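Baskets out, brushes ready!

Craft corner at Nivbridge is back, and I'm so happy with how simple we've kept it this time. Little red baskets do all the sorting: paints in one, scissors in another, and a spare for whatever you bring along.

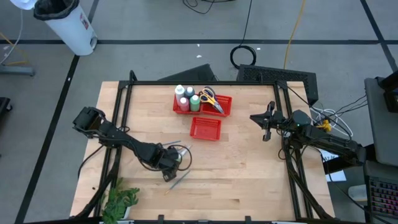
Marjan Zarei is starting everyone off with small painted tags (she's made a stack of samples and they're lovely), and you can take yours home or leave it for our spring display in March. Pink and green have been the big favorites so far!

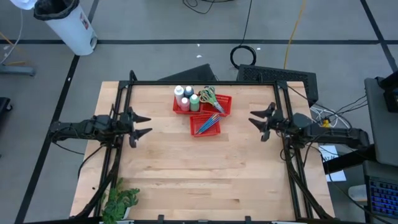 Please put the caps back on tight when you finish, and wear a shirt you don't mind getting paint on. To save a spot, leave your name with Pouran Jafarzadeh at the front desk.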